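Fuel starvation on long uphill pulls -- tank, pump or lines?

tandby_wagon wrote:
Evening all. I've been meaning to write this up since August and kept putting it off, so forgive me if it rambles a bit. The old Tandby is back on the road after its winter in pieces, and I love it to bits, but it has one habit I can't cure. On the flat it pulls beautifully. Point it up a long grade in third and after a mile or two it starts to hesitate, then it bucks, and then I'm on the shoulder with my hazards on.
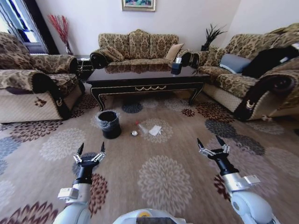 Once it has sat for ten minutes or so it fires right up and goes like nothing happened, which makes me think it's fuel and nothing to do with the ignition. So far I've put in a new filter, cleaned the float bowls and checked the float height twice. I've done 1164 miles since the rebuild and it has done this maybe six times, always uphill. The pump is a Flundov electric one mounted back by the tank. Any ideas before I start buying parts I don't need?

Caradog Powell wrote:
Lovely to hear it's running again, I followed your build thread all the way through! My money is on the tank vent. Mine did exactly the same and I chased it for a whole summer. Next time it quits, pull over somewhere safe, let things cool down a bit, then loosen the filler cap and listen. If it sucks in air, there's your answer, and it'll cost you a few inches of hose and an evening.

gearbox_gus wrote:
I'd respectfully disagree with Caradog. A blocked vent will get you on the flat too if you drive far enough, and he says it only happens on hills. That sounds like a pump that can't keep up under load. Those Flundov pumps are fine when they're new but I've had two go weak on me. Put a gauge on it and measure the flow into a proper fuel can, outside, before you do anything else.

Caradog Powell wrote:
Well, yes and no, Gus. On the flat he's sipping fuel and a half-blocked vent can just about manage. On a hill he's drinking it. I'm not saying it can't be the pump, I'm saying check the free thing first :)

Seija Hirvonen wrote:
Hello from a fellow Tandby owner! Can I ask where your fuel line runs? On mine the previous owner had taken it right past the exhaust manifold, and on a long climb the fuel got hot enough to boil in the line. I moved it over to the inner fender with proper clips and a heat sleeve from Hinojosa (36 dollars, and I have plenty left over) and I haven't had a hiccup in 1473 miles. The bit about it restarting after a rest is what made me sit up, that was my car all over.

gearbox_gus wrote:
Seija's idea is a good one and I'll happily move it to the top of my list. Still wouldn't trust that pump, though.

tandby_wagon wrote:
You are all very kind, thank you. I went out with a flashlight after supper and Seija, I'm a little embarrassed -- the line goes within a thumb's width of the manifold for a good stretch. I must have clipped it there when the engine was out and never looked again. The vent hose had a kink in it as well, so Caradog gets half a point. Gus, I priced a new pump and they want 219 for it, so I'd like to do the line and the vent first and then drive up to Nunau and back with a full tank. If it quits on me again I'll borrow a gauge and we'll go from there.

Seija Hirvonen wrote:
Good luck! Check the clips again after the first drive, mine worked loose.

Recent threads
Tandby rear drums, which shoes are you all using?
Carb sync without the fancy tool
WTB: passenger door glass, clear
Nunau hill run, who's coming?
Heater valve stuck halfway
Rust behind the rear arches, how far do I cut?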